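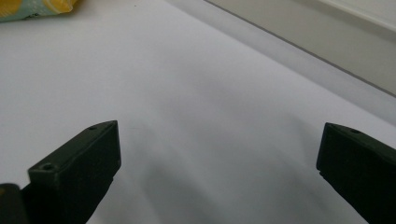

## Table work helpers wanted at Kindham

Kindham is looking for people to join our small packing and sorting room in Hondholm. The work is done at white tables with a smooth top. You sort household articles, fold, put them in boxes and leave the surface clear for the next person.

We have 16 places, starting in March. No experience is needed, but you should like calm work and have patience with small things.

**What you will do**

- Sort mixed items by size and kind
- Pack one order at a time, following a printed card
- Wipe the table after each order and at the end of the shift
- Write the finished orders in the room book

**What we ask**

- You can stand or sit at a table for around 75 minutes before a break
- You can read simple instructions in English
- You come on time — the morning group begins at 8:30

Tea and a warm lunch are included. Please wear closed shoes and leave rings and bracelets at home, as they scratch the tabletops.

**How to apply**

Send a short letter to Quyên Hà, Kindham, 74 Keden Street, Hondholm, and write the reference 2582 on it. Tell us which hours are good for you and if you prefer sorting or packing. A résumé is welcome but not necessary. We answer every letter within two weeks.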